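Teleoperator, Desktop Teardown – Dobson site
Ref. 1623

Utum is hiring operators for Dusa, its disassembly kit for computer recyclers. You will run the gripper through teardown tasks on desktop towers: memory, drives, data cables, power connectors. 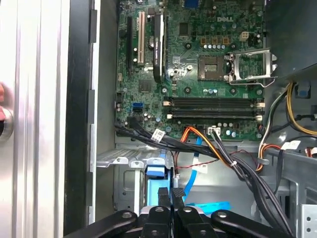
Shifts are 20 hours a week, Thursday evenings included. Each operator logs 100 towers before sign-off on the Zultix controller. Bench experience with PC hardware is required – robot experience is helpful. Training is paid.

Apply through the Utum careers page by the end of September.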